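Buscar en el sitio Buscar Introduzca su búsqueda

Lista de comprobación de seguridad: aula de ciencias y almacén anexo
Centro Vevberg, planta baja
Revisión de diciembre, con comentarios
Revisa: Melaniia Melnychuk

1. Accesos y evacuación
Puerta principal: abre hacia fuera, sin obstáculos. CONFORME.
Puerta del almacén: roza con el suelo al abrir. Hay que cepillar el canto inferior. PENDIENTE.
Plano de evacuación: colocado junto a la puerta, pero es el anterior a la reforma y todavía figura el tabique. Sustituir.
Luz de emergencia: enciende al cortar la corriente. CONFORME.

2. Extinción y primeros auxilios
Extintores: 2, los dos con la presión en zona verde. Al del fondo le falta el precinto. Avisado el servicio de mantenimiento de Gbeho.
Manta ignífuga: en su funda, accesible. CONFORME.
Botiquín: faltan gasas y suero fisiológico. Las tiritas están caducadas. NO CONFORME.
Lavaojos: sale agua turbia al principio. Dejar correr cada semana y anotarlo en la hoja.

3. Orden y limpieza de superficies
Mesas fijas: limpias, con el sellado levantado en la esquina de la pila. Resellar.
Telas y cubremesas: se admiten para trabajos en seco. Se sacuden en el exterior y se lavan aparte. Ningún polvo se deja sobre la tela al terminar, sea cual sea; las motas blancas se ven bien sobre fondo negro, en una tela clara hay que mirar a contraluz.

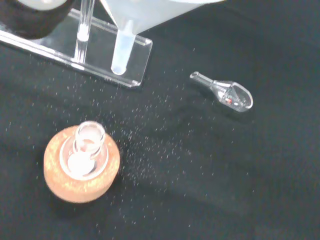 Huston pide que conste que sacudir las telas en el patio no le parece buena idea cuando hace viento, y que prefiere recoger primero con un paño húmedo y llevarlas luego a lavar. Se acepta. El texto del punto 3 se cambiará en la próxima versión de la lista.

Suelo: seco y sin restos. Queda una baldosa suelta delante del armario 6. PENDIENTE.
Papeleras: la de vidrio roto estaba llena hasta arriba. Vaciada durante la visita.

4. Almacén
Estanterías: ancladas a la pared. CONFORME.
Etiquetado: 17 frascos sin fecha de apertura. Se apartan en la balda inferior hasta que alguien del departamento los identifique. Los que nadie reconozca van a residuos.
Ácidos y bases: en armarios separados. CONFORME.
Ventilación: la rejilla tiene polvo acumulado. Limpiar.

5. Material de vidrio y trasvases
Tubos: siempre en gradilla, nunca apoyados en la mesa. Retirar los que tengan el borde mellado.
Embudos: el vástago debe entrar holgado en la boca del tubo. Si queda encajado, el aire no sale y el líquido rebosa.
Gradillas acrílicas: revisar fisuras alrededor de los orificios. No lavar con alcohol.
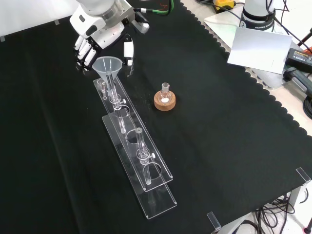

Punto 5. Embudo sobre tubo de vidrio en gradilla acrílica.

6. Electricidad y gas
Enchufes: tapa rota en el de la pared norte. Fuera de uso, señalizado con cinta.
Diferencial: salta con el botón de prueba. CONFORME.
Llave general de gas: cerrada al llegar. El cartel está despegado por abajo.

Los puntos NO CONFORME se corrigen antes de volver a abrir el aula. Los PENDIENTE pasan a la hoja de Flelidberg, con copia en conserjería.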